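This is the shopping list and running budget for our two-arm cable bench, kept in the repo so I stop losing it in my inbox. If you're planning something similar, steal whatever helps. I'm writing in our own bench money (we count in "lots", one lot being what the workshop hands us each quarter) as the prices go stale the minute I type them.

## Where we are

The arms are bought and bolted down, so that argument is over. What's left is all the boring stuff that goes on around them: finger padding, spare leads, cable management, a second bench if we get greedy. I put in for it in August and the form wants a reason next to every line, which is partly why this file has got so long.

## What the bench does all day

It handles thin cables, mostly black ones with little plugs on the ends, on a wood-grain table with cardboard for company. Worth a look before you read the numbers, because nearly every line in the budget comes back to cable behaving like cable!
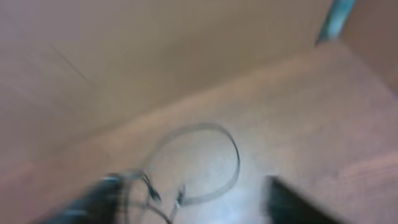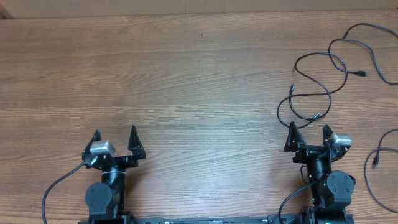 Black cable on the wood, with a wrist camera on each arm.

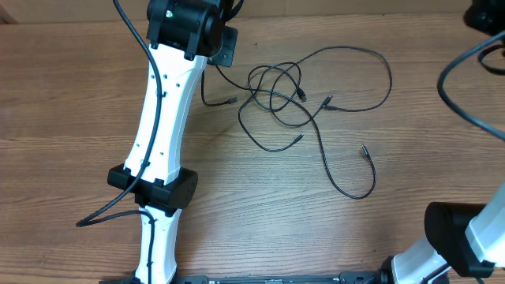
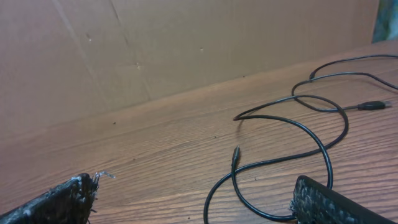
## What I want to buy

| Item | Supplier | Qty | Priority |
|---|---|---|---|
| Finger padding, coarse black | Skindley | 3 packs | now |
| Spare wrist camera | Trelo | 2 | now |
| Spare joint actuator | Nygård | 2 | next quarter |
| Assorted audio and USB leads | Braletti | 46 | now |
| Matte table covering | undecided | one sheet | maybe |

Some notes on those, in no great order:

- **Padding.** Top of my list. You can see stray fibres poking out at the tip of the left finger in the last picture, and I'd like a fresh set in the drawer before we need it. Skindley sell it by the pack and their postage is daft, so order it all in one go.
- **Cameras.** One per arm is the bare minimum, and a dead one stops the whole bench. Trelo were slow to answer when I asked about lead times (their quote is in `quotes/`).
- **Actuators.** I'd love these sooner but they eat most of a lot. If something has to slip, slip these.
- **Leads.** Yes, 46 sounds silly. They're cheap, they get bent about, and I want a mix of lengths and plugs so we aren't training on the same few forever. Braletti do a mixed bag, which suits us fine.
- **Table covering.** The wood has a bit of a sheen in places. I keep going back and forth on whether it matters enough to pay for.

## Things I forgot to budget for last time

Desk space for the laptop. Shipping, twice. Cable clips! Also my own time re-seating connectors, which I've now put down as half a day a month and which I suspect is low.

## Not buying

A nicer bin for the cables. Cardboard boxes are free and easy to swap, so I'd sooner put the money into leads.

## Updating this file

Change the table first, then add a line to `CHANGES.md` with the month and what moved. Please don't delete old quotes, just shift them into `quotes/old`. If you find a cheaper source for the padding, open an issue and I'll be very grateful.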